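Curbside food scraps pilot in Gresmont, anyone signed up yet?

Composting and Yard Waste > Local programs

hulis_hen
So the flyer finally came. Starting in June, Gresmont is picking up food scraps at the curb, 3457 households in the first round, and our street made the list! You get a small kitchen pail and a 21 gallon cart with a locking lid. Everything goes over to the Lolstead plant, the one with the big enclosed drums, and you can go pick up finished compost in the fall if you bring your own buckets.

I've had a pile behind the garage for years, so I don't strictly need this, but I can't put chicken bones or cheese rinds in there without feeding every raccoon in the county. The cart takes all of it. My only worry is the smell by pickup day (our garage gets the afternoon sun and it's already bad enough with the regular trash). Has anyone been through one of these pilots? Did you line the cart or just hose it out?

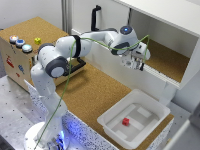

Bogdan Stanciu
Line it with newspaper and you'll be fine. We had the same kind of cart where I used to live and the smell was never the problem. My problem is the fee. They say 3 dollars a month now, but read the second page of the flyer, it only holds for the pilot. After that it's "to be determined," and I've seen how that goes with water rates.

hulis_hen
Oh, I missed the second page completely. Hmm. Three bucks I can live with, I'd spend that on trash bags. Do they say when they'd decide?

Bogdan Stanciu
Nope. And you have to opt out in writing, which I think stinks worse than the cart will.

Damián Quezada
I'm going to disagree with Bogdan a little. I toured Lolstead last year and they were pretty open about costs. The drums run hot enough to handle meat and they turn a load in some 30 days, then it cures outside on a pad. What costs them money is plastic in the loads. If people keep the produce stickers and bread bags out, I don't see the fee going up much.

Bogdan Stanciu
If people keep them out. Have you met people?

Damián Quezada
Ha, fair. Still signing up though.

mudroom_mach
Are the "compostable" bags OK? I have two rolls of the Mạch ones left and the flyer just says "approved liners."

hulis_hen
I called the city about that this morning! The lady was super nice but she had to go ask somebody, and the answer was paper only for now, no bags of any kind, even the green ones. So I'm going with newspaper in the cart and a paper sack in the pail.
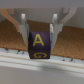 I also asked about the sun thing and she said you can freeze the meat scraps and put them in the night before pickup, so I've cleared a spot next to the peas. And corn cobs are fine whole, in case anybody else was wondering.

Bogdan Stanciu
Did you ask her about the fee?

hulis_hen
I forgot!! I'll call back tomorrow.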